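The Road to Lidstead
by Heather Bolger

My grandmother kept every letter she was ever sent, and when she died there were 821 of them in the blue trunk at the foot of her bed, tied up in kitchen string by year. I was the one who drove up to Lidstead to fetch them, partly because I had the car with the big back seat and partly because my brother said he couldn't face the stairs.

It was August and the house was hot as an oven. I opened every window that would open (the one on the landing never did) and sat down on the rug meaning to read just one, the way you mean to eat just one cracker. By suppertime I was in 1958 and had met a man called Prendergast.

He wrote beautifully, I have to say. He sold farm machinery and was forever on the road, and he told her about the weather in every town, and what he'd had for pie, and how a dog in one place had followed him nearly 2 miles and then sat down and watched him go. He never once wrote anything you could call a love letter. But he wrote 74 times, and he always signed off the same way, "Yours if the roads hold."

I called my mother that night from the hall. She was quiet so long I thought the line had gone.

"He came to the house once," she said. "I was six. He brought me a tin whistle and your grandmother burned the potatoes."

"And then what?"

"And then we had burned potatoes, sweetheart. We ate them."

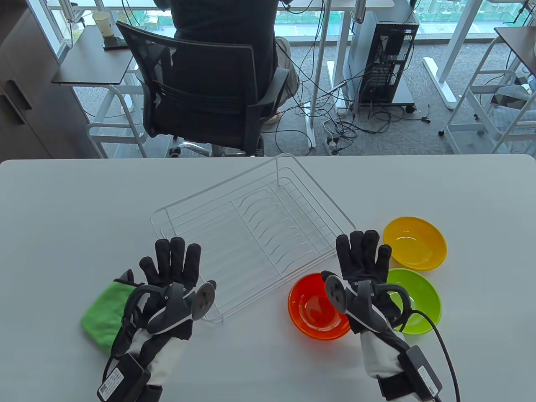 Filed under: Short Stories, Family

I stayed on longer than I'd planned. In the mornings I washed up Grandma's good plates, the ones with the ivy, and wrapped them in newspaper, and in the afternoons I read. His last letter was only half a page. It was raining where he was, and he had been thinking of giving up the road, and did she think a man could learn to keep bees at his age?

I looked for her answer, though of course it wouldn't be there, it would have gone to him. So I took the trunk down the stairs one bump at a time and put it on the back seat with the belt across it. Then I drove home the long way, past the orchards, with the windows down.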